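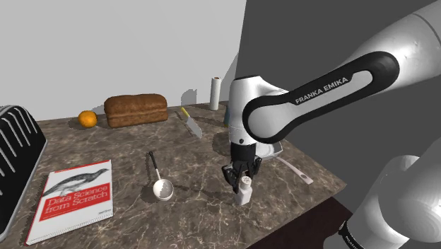

I came to The Lundero Inheritance the way I come to most period dramas, which is to say a few weeks after everybody else and with a pot of tea going cold beside me. It's a four-part serial adapted from a novel left unfinished by its author, and the second episode in particular lives in the kitchen of the big house, where the cook and the elder daughter have it out over the accounts. I'm afraid I got quite distracted by the benches. They've gone for a mottled grey-brown marbled top with pale irregular veins running through it, and as anyone who has stood in a showroom trying to choose a benchtop will know, that look is very much of our own century. My sister has one nearly the same colour. It's a tiny grumble, and I only mention it so I can get it out of the way and tell you how much I enjoyed the rest!

The story, for those who haven't read the book (I hadn't, and I've since borrowed it), follows Clara Besier, who inherits a shipping office in a harbour town along with all of its debts. The original stops dead after 15 chapters, just as Clara opens a letter from her late father's business partner. Ngân Lý, who wrote the scripts, had to decide what was in that letter, and I think she chose beautifully. I won't spoil it. I'll only say that I had to pause the third episode and walk around the garden for a bit.

What I admired most was how patient the writing is. The first episode takes its time over the office, the ledgers, the weather coming in off the water, and the awful politeness of people who are owed money. Some viewers will find that slow, and my husband certainly did — he lasted until the auction and then went off to fix the side gate. But if you stay with it, all those small favours and slights come back in the finale, and a line about a borrowed umbrella very nearly finished me off.

Phong Vi directs all four parts and has a lovely eye for a crowded room. The assembly ball is the big set piece, of course, and it's handsome, but I preferred the card party in episode three, where nearly everything is said by who gets up to fetch a chair and who doesn't. The music didn't win me over to the same degree. There's a cello theme for Clara that I liked the first time and was rather tired of by the end.

The ending is where people will argue. The last 16 minutes jump ahead seven years, and the colour and pace change so much that it feels like a different programme. I was cross about it on the night. I watched it again in February with the book beside me and found I'd softened, though I'd still have liked one more scene between Clara and her aunt, who simply drops out of the story after the sale of the house.

The disc set from Steteo comes with subtitles and a short interview with Lý about working from the author's notes, and it's well worth watching after the last episode. The sound on my copy was a little low in the harbour scenes, so keep the remote handy.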